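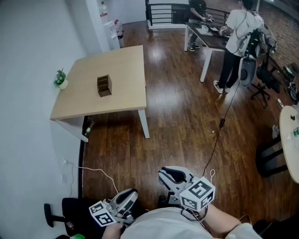
I drove two hours to Hanham for the small press open house, mostly to meet Dalia Ķēniņš, who edits the horror anthology my ghost ferry story is going into in July (still pinching myself!). She was every bit as funny as her emails. We talked about endings for ages, and she thinks mine gives away the drowned sister 13 lines too soon – she's right, darn it. I've been setting up a proper writing spot ever since, and a little dark wooden box with compartments on a square, white-legged table, plus one potted plant, is all the decor I want near a draft.

The readings started late and ran long. Octavio Ulloa did the first chapter of Skidix, his novel about a town that stops casting shadows, and I bought it before he'd even sat down. Iara Insaurralde read two flash pieces so quietly that we all leaned in, and then she screamed the last word. I spilled cider on my program!

Some 100 people came through, and I went home with 17 chapbooks and no gas money. Pascual Orellana has promised me a spot on the reading list next time, so now I need to write something short and nasty.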